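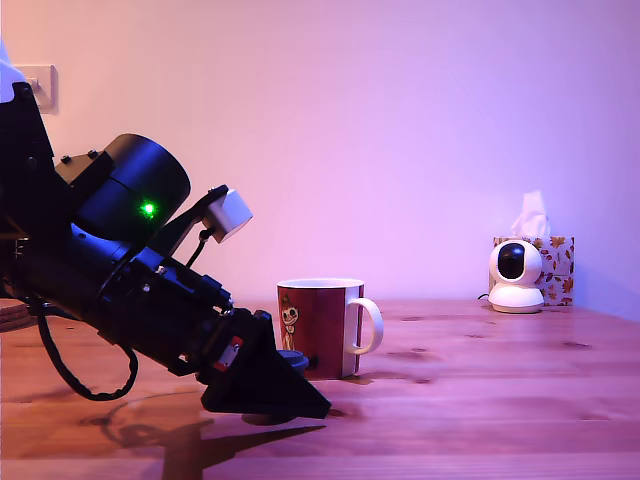

My colleague at Surkdale asked me if a wedge finger can be useful on a home table, or if it is only good for pushing things. I had the same doubt before I bought the Zalex gripper, so I will write what I learned in one month with it.

The gripper comes with two sets of fingers, the wedge and the soft pads. I tested mostly the wedge. Its underside is flat, so the arm can come very low over the wood and go in close to the foot of a mug. With my old Venter gripper I had to stay 15 mm higher, and then a mug with a wide rim was always a problem.

The closing is slower than in the Venter. Full travel takes 9 seconds at the factory setting, and I didn't find a safe way to make it faster. For the noise I have no complaint.
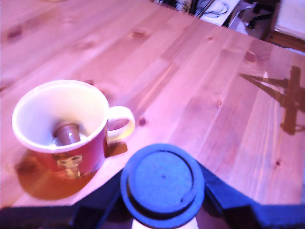
Sirnameo Workshop Notes, Issue 15, page 9

The view from the arm side was more difficult for me than the gripping. A glossy table gives reflections, and the shadow of a handle can be taken for an edge. I lowered the exposure and the results became better, but not perfect.

The price is 300 dollars with both finger sets. The maker promises 4000 cycles before the first service, and I am still far from this number. The manual is short and the wiring page has a mistake in the connector order, so please check it before you give power.

I keep the Zalex for mugs and cups. For small parts I still prefer the Venter.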